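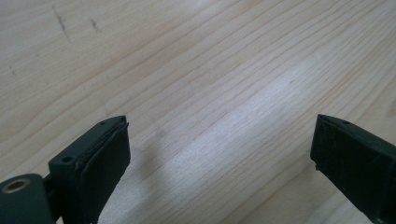
*the table top, softwood, grain running diagonally across*

**purlbeforeswine** wrote:

Okay so some of you know I finally finished the sanding and I'm thrilled with how the top looks. But my real question is about the hats! I knit way too much between October and January and everything lives in a heap. I've got mostly worsted wool, a couple of alpaca blends, and one superwash that has grown so much it would fit a pumpkin. What's the best way to store ribbed hats over the summer so the brims don't go slack? I've read fold them, roll them, never fold them, and my sister says just put them in a drawer and stop worrying.

I use Kulton for most of the heavier stuff, if that matters.

**Gastar_fan20** wrote:

Your sister's right. Drawer, cedar block, done. I've got hats that are 20 years old and the ribbing is fine. Wool wants to spring back. If a brim goes slack it was knit too loose to begin with, sorry.

**mittenweather** wrote:

Gonna disagree with that a little. Depends what yarn it is! Pure wool, sure, toss it in a drawer. But alpaca has no memory at all and if you leave it stretched over something (a bowl, a wig head, whatever) it'll stay that way. I lost a really nice Štefanec pattern hat like that. Two winters of work if you count all the ripping back.

Also please wash them before you put them away. Moths go for the skin oils, and the forehead part of a hat is basically a buffet.
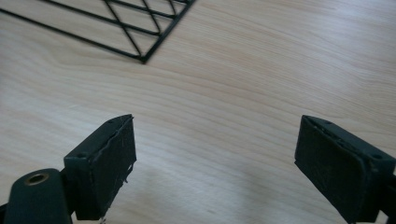

And when you wash, don't wring. Roll it in a towel, press, then lay it flat somewhere with air getting to it. Mine take a full day, longer if it's raining.

**purlbeforeswine** wrote:

Ugh, I've been wringing. What about the cuff, do you leave it turned up or flip it down? I did 2x2 ribbing on most of them and the folded edge gets that fuzzy line along it.

**Gastar_fan20** wrote:

Up. It's a cuff.

**mittenweather** wrote:

Down, for storage! The fuzz is from rubbing in the same spot all winter. Give it a break. A sweater comb takes the pills right off but go light, I put a hole in one once.

**vondracek_p** wrote:

Přemysl Vondráček here, I mostly lurk in the spinning section. I'd go down a needle size for the brim and skip this whole argument. I do 17 rounds of ribbing on the small needles and then switch, and I've never had one go floppy, even in Purkanness wool, and that stuff is slippery. For storage I stand them up loosely with nothing packed on top. 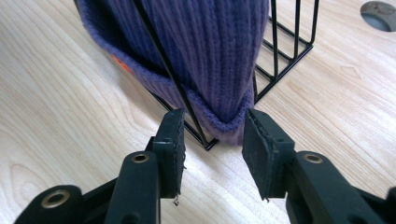

The other thing is to look at your cast-on. If you used a plain long-tail and pulled it tight, the edge will fight the ribbing and flare out no matter where you keep it. Tubular or German twisted, both have more give. You can pick out the old edge and redo it, it's an evening's work, maybe two if the yarn has felted a bit.

**Gastar_fan20** wrote:

Redoing the cast-on edge of a finished hat is insane and I say that with love.

**vondracek_p** wrote:

I've done almost 10 of them.

**purlbeforeswine** wrote:

Hahaha okay, I'm not doing that to all of them but I might try it on the gray one, it flares like a lampshade. Going to wash everything this weekend (no wringing, I promise) and leave the cuffs down. Does the superwash get the same treatment or is it a lost cause?

**mittenweather** wrote:

Check the label on the ball first, but a few minutes in the dryer on low usually pulls mine back in. Take it out while it's still damp!!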